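Cakport Bench Arm - Build Guide
Section 6: Setting up the sandwich exercise
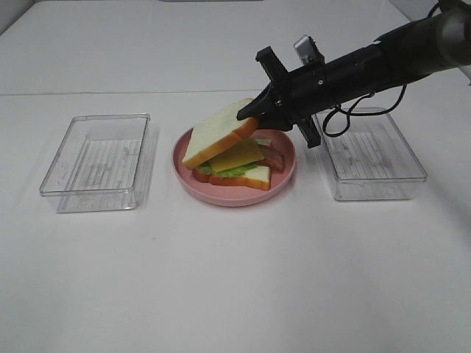
Fig. 6.1 Gripper holding the top slice of bread above the plate, with a clear container on either side.

Complete Section 5 (homing and gripper zero) before you start. Use a plain, light table top and keep the area in front of the dishes clear.

1. Put the plate in the middle of the work area. Its centre should be 166 mm forward of the mark you made in step 5.4.

2. Place one empty container to the left of the plate and the other to the right. Turn both so that the long sides run front to back. Leave 20 mm of bare table between each container and the plate.

3. Build the sandwich on the plate. The lettuce and cheese go under the top slice.

4. Open Moso on the workshop computer and load the Kassa profile. Set arm speed to 20 per cent.

5. Jog the gripper to the right-hand corner of the top slice and close it in small steps. Stop as soon as the slice is held.

6. Raise the wrist 80 mm. The slice will tilt as it comes up - the far corner lifts last.

7. Save the position as LIFT 1, then lower the arm and open the gripper.

Note: A loose layer can come up with the bread. If it does, lower the arm, straighten the stack and repeat from step 5.

Note: Builds using the older Skullness wrist plate need the offset in Appendix B.

CAUTION: Check the cable loops at the wrist before every run. They must not catch on the rim of the right-hand container.

CAUTION: Keep hands off the table while the motors are powered. Press STOP before moving a dish.

Go to Section 7 to teach the release positions.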